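4.2 The pinch fault

I want to spend some time on the one failure that cost us the most, because I think other small groups will hit it too, and because we read it wrong for most of a month. We called it the pinch fault in the lab notebook and the name stuck.

The task was tidying snacks. A person works in an ordinary home with the hand-held gripper, picks packets up off a soft surface and puts them in a tray, and the recordings are later used to train the arm. We logged 173 of these demonstrations before we put anything on the Vusov arm. The demonstrations looked fine to me (I watched far too many of them). Then the arm started closing on packets off-center, with one pad well onto the wrapper and the other holding little more than a corner, and it would lift anyway. Sometimes the packet came up. Often it swung, slid and landed back on the bedding, and the controller went right on to the tray and opened over it as if the job were done.

My first guess was the camera timing. Gifty Kpodo rebuilt the sync check from scratch and found nothing worth fixing. My second guess was the finger pads, so we swapped them, and for one happy afternoon the fault seemed to be gone! It came back the next morning with the same packets and the new pads. I mention this mostly as a warning about celebrating on a small sample.

Figure 3. Gripper and snack packets on a bedspread, with the tray to the right.
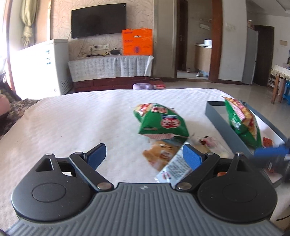
What finally gave it away was the width signal. We had been treating any finger gap above a set threshold as "object held," which works nicely for a box or a cup. A snack bag is mostly air and film. It folds under the pads, so a decent grip and a bad corner grip can end at almost the same gap. Ilham Raju plotted the closing widths for the 85 trials where we had trustworthy labels, and the two groups sat right on top of each other. No threshold was ever going to split them. I had picked that number myself in March, on hard objects, and never gone back to it.

The second half of the problem was in how we demonstrated. People are good at rescuing a poor grasp. If the wrapper starts to slip, you tilt your wrist, or push down into the mattress and close again, and you do it so fast that you don't remember it afterward. Our trimming script cut each clip at the first closing event, so a good share of those rescues went in the trash. The arm learned the sloppy first pinch and never saw the repair — a pretty unfair lesson, when I think about it.

There was a safety side as well, and I don't want to bury it. When the held check failed low, the retry routine raised the closing force by a step and tried again, with no cap on the number of steps. On a soft bed that meant the fingers pushed down and squeezed harder each time. Dela Quaye was standing by with the stop button during one run and hit it after 6 retries, with a fold of the bedding caught between the pads. The cloth was fine and so was Dela, but a hand could have been in there just as easily. We shut the arm down for over 7 days while we rewrote the routine.

The new version allows two retries at a fixed force, then backs off straight up and waits for a person. We also changed the trimming so that everything up to release stays in the clip, and we replaced the width threshold with a check after a short lift, comparing the view between the fingers before and after. Packets that swing or slide now mostly get caught at that point. Flat ones lying against the side of the tray still fool it, and we haven't got a good answer for those yet. The retry counts and stop events for all runs are in the supplementary log, including the embarrassing ones.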